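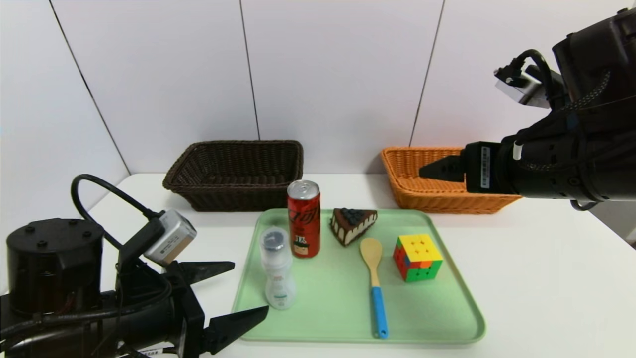
浅绿色托盘上的红色易拉罐和一块玩具蛋糕

Lernaron 桌面小冰箱

放在手边的小冰箱，我们一直想做一台。厨房那台大的当然好用，可是人在书房、在阳台、在工作室的时候，想喝一口凉的就得站起来走一趟，回来思路也断了。Lernaron 是给这些地方准备的：一台容量 10 升的压缩机小冰箱，能稳稳当当地站在桌面上，也能塞进书柜下面那一格（塞之前请先看后面的散热要求，这一条很要紧！）。

为什么坚持用压缩机

市面上的桌面小冰箱，多数用的是半导体制冷片。它便宜、轻、没有运动部件，这些都是真优点，冬天用起来也挑不出什么毛病。麻烦出在夏天，制冷片的降温能力跟着室温走，屋里一热，柜里也跟着热，放进去的酸奶摸着只是“不烫手”。我们早期试做过一台制冷片样机，三伏天放在朝西的窗边，最后大家都绕过它去厨房拿水。

所以 Lernaron 从一开始就定了压缩机方案，用的是 Tretanen 系列的微型变频机芯。它和大冰箱的原理一样，只是整个缩小了一圈，压缩机横卧在底部，重心很低，开关门的时候机身不会跟着晃。额定功率 50 瓦，放在书房的插线板上毫无压力。达到设定温度以后转速会降下来，维持在一个很低的水平，夜里只剩一点轻轻的底噪，像隔壁房间开着风扇。

声音这件事我们折腾得最久。压缩机本身已经够安静，真正烦人的是它把振动传给桌板，桌板再像音箱一样放大出来。最后的办法很朴素：机脚换成双层软胶，中间夹一圈空腔，压缩机支架另外再垫一层。装好之后放在薄薄的书桌上试，铅笔搁在旁边也不会自己滚走，当时真的高兴了很久。

内部空间

内胆是一体成型的，四个角都做成大圆弧，没有接缝，洒了牛奶用湿布一抹就干净。层架可以装在 3 个高度，抽掉层架就能立着放高瓶子。门内侧有一道浅槽，放眼药水、面膜、巧克力这类小东西正合适，它离蒸发器远，温度比里面略高一点，巧克力不会冻得太硬。

我们自己最常用的摆法是：下层放罐装饮料，上层放水果和甜点，门槽里放黄油。蛋糕请连盒子一起放，奶油很容易吸味道，和切开的洋葱关在一起过一夜，第二天就没法吃了（别问我们怎么知道的）。喝的东西尽量提前一晚放进去，小冰箱的冷量有限，一次塞满常温饮料，它要辛苦好一阵子才能追上来。

温度控制

面板上只有一个旋钮和一块小屏。转一下旋钮屏幕亮起，显示当前温度，继续转就是调设定值，松手等一会儿自动确认。没有手机应用，没有账号，也没有提示音。我们讨论过要不要加联网功能，讨论的结果是一台放在手边的冰箱，伸手就能拧到，实在用不着再掏手机。断电以后设定值会保留，来电自动恢复。

存护肤品的朋友可以把温度调高一点，多数乳液和精华并不需要很冷，太低反而容易分层，请以产品包装上的说明为准。药品请遵医嘱或咨询药师，Lernaron 是家用冷藏箱，没有按医用设备做过认证，需要严格控温的药品请使用专门的设备。

摆放与散热

左右两侧是散热面，背后是进风口，都要留出一掌宽的空隙。放进柜格里使用时，柜子背板必须开口，否则热气出不去，压缩机会一直转，又费电又吵。顶面可以放轻的东西，杂志、纸巾盒、一小盆多肉都行，别放鱼缸。

新机到手请先直立静置一夜再通电，运输途中机器可能被放倒过，让冷冻油流回压缩机里。这一步真的别省！平时挪个位置倒不用这么讲究，端平了慢慢走就好。

附近再配一个托盘和一只篮子，用起来会顺手得多。托盘接住杯底的水，篮子收不需要冷藏的瓶子和零碎，桌面一下子就清爽了。托盘和篮子不在包装内，家里有什么用什么。
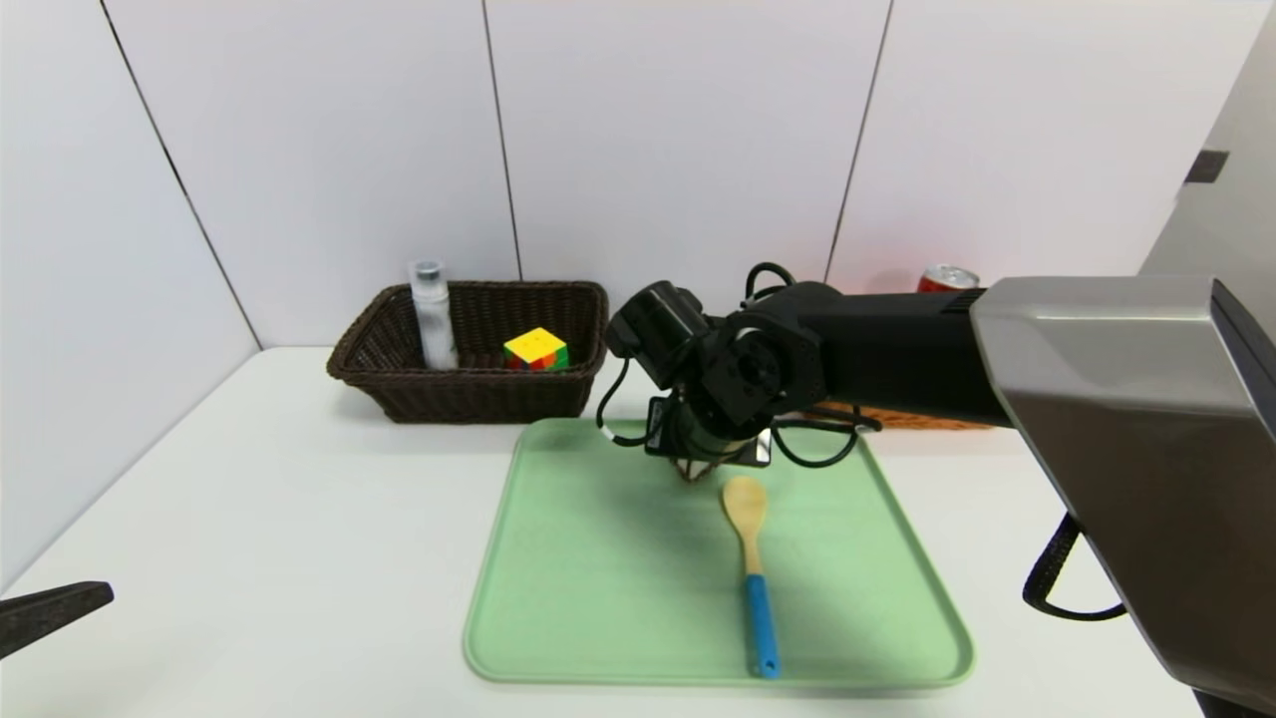
编织篮里的透明高瓶与魔方，前面托盘上是一把蓝柄木勺

清洁与保养

每隔一阵子断电，把层架抽出来用温水洗，内胆用软布加一点小苏打水擦。不要用钢丝球，也不要用含氯的清洁剂。门封条的褶皱里容易藏碎屑，用棉签沿着缝走一圈，擦完抹干，门关上那一下“噗”的声音会重新变得很好听。

蒸发器采用自动除霜，霜水沿导水槽流到底部的蒸发盘，借压缩机的余热散掉。梅雨季节开门频繁的话，蒸发盘可能来不及干，从背后抽出来倒掉就行。长期不用时请拔掉电源，擦干内胆，让门留一条缝。

机芯出厂前抽样做连续运转测试，测试时长最高可达 3,000 小时。我们会把拆下来的旧机芯切开看磨损，下一批的支架和润滑就照着改。一月份那一批换了新的启动电容，冷天启动更干脆了，外观和之前完全一样，机身底部标签上的批次号后面多一个字母。

配件与维修

层架、门封条、机脚、旋钮都可以单独购买，拆装只需要一把十字螺丝刀，说明书后半本全是拆装图。我们很喜欢这一部分，画了好几版，连螺丝的长短都按原大印在纸上，掉了哪颗，放上去一比就知道。制冷回路请不要自行拆开，交给 Himex 维修点处理。

颜色有米白和雾灰。米白是暖一点的白，放在木头家具旁边很温和；雾灰更耐脏，适合工作室。两种颜色的内胆都是白的，开灯一眼看得到底。

最常被问到的是能不能放在车上：随机附的是家用电源线，直流供电版本叫 Sorensen，用同样的箱体，多了提手和门扣，请看它单独的页面。

本页更新于2023年3月20日

读者留言

阳台种番茄的：用了一个夏天，阳台下午晒得厉害，挪到阴面以后安静多了。门槽放巧克力那条建议太对了，硬度刚刚好！

mumu_tea：请问门能换成左开吗？我的桌子靠右墙，现在每次要侧着身子拿。

Himex 客服：可以的，铰链两侧都留了孔位，说明书拆装部分有图。换好之后检查一下封条有没有贴平。

半糖去冰：我没静置就通电了……看到这页才知道。现在运行正常，需要担心吗？

Himex 客服：制冷正常、没有异响就可以继续用。下次搬家记得让它站一晚。

老书桌：希望出一个墨绿色，放在胡桃木旁边肯定好看。旋钮的手感很喜欢，没事就想拧一下。

相关页面

Sorensen 车载直流版
Tretanen 机芯系列说明
Lernaron 层架与门封条配件
小空间冷藏：什么该放，什么不该放
Himex 维修点与寄修流程

联系我们 | 售后与配件 | 版权所有 © Himex | 返回顶部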